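Wednesday, October 14, 2026

Slept badly and was up before the alarm. Rain all morning, so I left the bike at home and took the bus to Mollgate. The ticket machine was out again. Bought onions, a lamp cord and 2 pairs of socks.

Spent lunch on the choir list. We have nine altos and hardly any tenors for the November concert, and the hall at Kelholm wants the deposit by Friday. 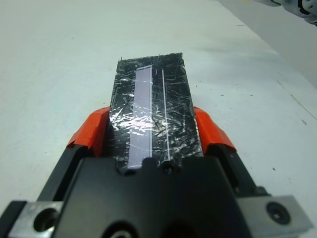

Seren Penry thinks we should drop the Latin piece and sing something the tenors already know. I would rather keep it and start rehearsals earlier. Wrote back after supper and said so. Soup again. Bed at 10.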